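9 de outubro de 2020

Caderno de bancada, simulação. Continuação da série de empurrar com vareta.

Cheguei e o lote da noite tinha parado no episódio 977 de 3.000. Não foi o simulador, foi disco cheio na máquina Begay (outra vez os logs de contacto a gravar a cada passo de física). Apaguei os logs antigos, passei a gravar um em cada dez passos, relancei a partir do último checkpoint. A Eun-ji já tinha avisado disto na semana passada e eu não mexi. Fica registado.

Objetivo de hoje: perceber se a randomização do atrito ajuda ou se só atrasa o treino. Hipótese do Igor: ajuda, mas só se randomizarmos também o ângulo da vareta dentro da garra. Sem isso a política aprende que a ponta está sempre no mesmo sítio em relação ao punho e quando a vareta roda um pouco falha tudo.

Configuração:
cena Skekell, versão com mobília e texturas aleatórias
controlo em posição cartesiana, sem feedback de força
vareta presa entre os dedos, ponta para baixo, sem cola rígida (contacto simulado mesmo)
política Josent, pesos da rede visual congelados
atrito bloco/tampo: fixo na série A, randomizado na B, randomizado + ângulo da vareta na C
3.000 episódios por série

Nota sobre a C: o ângulo é sorteado no reset e não muda durante o episódio, a não ser que a vareta escorregue por contacto. O Igor queria perturbar a meio também. Fica para depois, uma coisa de cada vez.

Verifiquei a pose de aproximação antes de relançar. A ponta tem de ficar logo acima do tampo sem tocar, senão o primeiro contacto é com a madeira e o solver dispara forças absurdas. Na versão anterior a ponta entrava um bocadinho na geometria do móvel e o braço inteiro tremia. Corrigi o offset em z e agora o arranque está limpo.
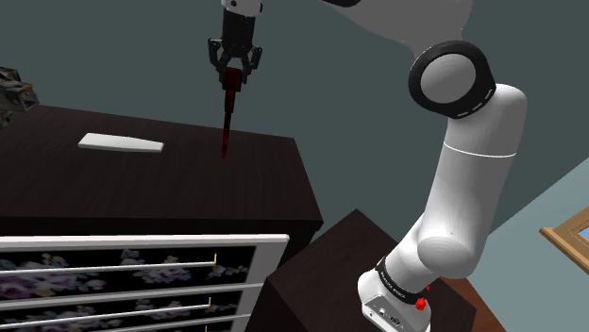

Porque é que a vareta não está ligada à garra com uma junta fixa, se era mais simples?

Com junta fixa a ponta nunca cede, e a política aprende a empurrar com força a mais; no braço real a vareta roda entre os dedos ao primeiro encosto mais forte e o bloco fica para trás.

Resultados parciais. Série A completa: 782 sucessos em 3.000. Fraco, mas era de esperar com a recompensa esparsa. Os sucessos estão quase todos nos casos em que o empurrão é curto e a direito. Quando é preciso dar a volta ao bloco para empurrar do outro lado a política hesita, fica a oscilar por cima e acaba o tempo.

Série B a correr (é a que parou). Ainda não olho para a taxa, só para os vídeos dos falhanços. Vi uns quantos com a Eun-ji:
— bloco roda em vez de avançar. O mais frequente. A ponta entra fora do centro e não há correção.
— ponta passa por cima do bloco. Altura mal estimada, parece pior com tampos escuros, mas posso estar a ver coisas. Falta separar por textura.
— vareta escorrega para cima na garra. Só com atrito alto. Talvez a força de fecho esteja baixa, confirmar no ficheiro do Stustov antes de culpar o solver.

Discussão rápida ao almoço. A Eun-ji acha que o critério de sucesso está mal feito, porque só conta a posição final do centro do bloco e ignora a orientação. Tem razão em parte. Se mudarmos agora, a série A deixa de ser comparável. Solução de compromisso: guardar as duas métricas, e recalcular a A a partir das trajetórias gravadas, que essas não apaguei (confirmei duas vezes).

Outra coisa, as texturas. A frente dos móveis muda em cada cena e algumas são muito carregadas, flores e afins. Para a tarefa não interessa nada, mas quero saber se a atenção da rede foge para lá. Correr os mapas de saliência num subconjunto da A. Não é urgente.

Tentei à tarde aumentar a força de fecho da garra só para despistar. A vareta escorrega menos mas aparece vibração nos dedos, alta frequência, feia. Baixei o passo de integração para metade e desapareceu, só que a simulação fica lenta demais para uma série inteira. Voltei ao valor original. Pergunatr ao Igor se ele usou amortecimento no contacto quando fez os testes do pino.

Por fazer:
recalcular métrica da A com orientação
alerta de espaço em disco na Begay, desta vez a sério
lançar a C quando a B acabar, mesma semente
falhanços por textura do tampo (script da Eun-ji, está na pasta partilhada, precisa do caminho mudado)
pedir horas no braço real para dezembro, o Igor trata do formulário

18h40, B no episódio 1.460 e disco estável. Deixo a correr no fim de semana, a Eun-ji liga-se de casa amanhã de manhã para ver se nao caiu.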